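Search this diary
Type and press Enter

Jul 16, 2018

Second day with the hand-held grippers from Cledell. They are on loan to us until we decide, and Nathalie Cloutier wants my opinion in writing before she speaks with the people at Santoso, who sell them here. I prefer to write first for myself, in this diary, and make it polite afterwards.

The kit is a pair, one gripper for each hand, with the marker blocks, the cables and a software license for one computer. The price on the offer is 2044 for the complete set, and 800 more if we want the support for a year. I asked what is inside the support and the answer was a telephone number and "priority." I must ask again.

Yesterday I lost the whole morning to the installation. The manual is the translated one and it has two different chapters with the number 4. In the first you are told to start the tracking before you connect the right gripper, and in the second, after. After is correct. I wrote it on the cover with a pencil, so that the next person does not suffer the same.

Today was better, and I worked until my shoulders complained. 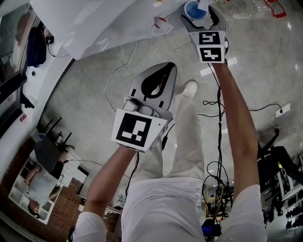 The weight is what I will put first in my report. In the hand each gripper feels light, but when I keep my arms stretched for a long time I begin to feel it in the wrist, and on the right side more than the left. The cables do not help. On the right they hang in a bundle and lie along my forearm, and all day I had the feeling that somebody was holding my sleeve – a small thing, but it makes me careful when I should be natural. I would like to ask Santoso if there is a clip or a shorter set. The blue cup is a good object to practice on, small and simple, and I will keep it for the comparison with the Metness pair in September.

About the fingers I have nothing bad to say. They close softly and I do not need to squeeze hard. My left hand is the slow one, as always, and that is not the fault of Cledell.

The software I like less. It is called Godside, a name I cannot explain to my mother. When it loses a marker it makes a sound like a truck going backward, and I did not find where to turn this off. It also forgets my settings each time I close it.

At lunch Nathalie asked me, yes or no? I said yes for the grippers and not yet for the support. She wrote it on her hand, so now I suppose it is official.

Tomorrow: write to Santoso about the cables, and look for the sound setting again. Also buy something for the shoulders.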